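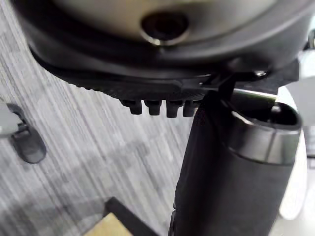 Home Products Grippers Wrist Sensing Support Contact
Search products and articles

Trevano WristView add-on for two-finger grippers
October — reviewed by the shop's technical desk

We sell this kit, so take it from a seller: it is a decent piece of equipment with a research claim attached that we think is oversold. Read the second half of the page before you order.

What you get is a wrist camera, a bracket, a cable and a licence for the Skosska grasp-checking software. The camera looks down along the gripper, so the finger takes up a good part of the view whenever the arm is working. On dark objects next to a dark finger, the line between the two can be hard to find by eye, and you should expect the software to have the same trouble. A shiny metal rim helps a bit. A black matt body standing hard against the finger does not.

The claim

The method comes out of the Cordeiro project. The idea is to judge from a single wrist picture, before the fingers close, whether the grasp will hold. The write-up gives 100 trials and 14 failures, set against 23 failures for the same arm without the check. That sounds like a fair gain. It is also a gap of nine, from one arm on one floor, and the write-up does not say how the objects were chosen or who decided what counted as a failure. A cup that slips and is caught again — is that a hold or a drop? We asked and were sent the same chart in a larger size.

There were three kinds of object in the set. Most of the gain sits with the pale ones. For dark cylinders the two methods come out level, and the text passes over this in half a sentence.

Our view

Buy it for the camera. The mount is stiff and the cable run is sensible. The software is worth switching on if your parts are light in colour and your lighting stays put. We would not pay extra for it to handle black parts, and we would not quote the failure figures to a customer of our own.

Uveck have promised a repeat of the trials on a different arm. If the numbers stand up we will change this page. The last update we had was a short note saying the work was under way.

Fitting notes

Check the finger length before ordering. Long fingers hide more of the object and the software has no setting for this. Recalibrate after every finger change, even a like-for-like one. The licence covers one arm and cannot be moved to another without asking Trevano first.

Returns are accepted on unopened kits only.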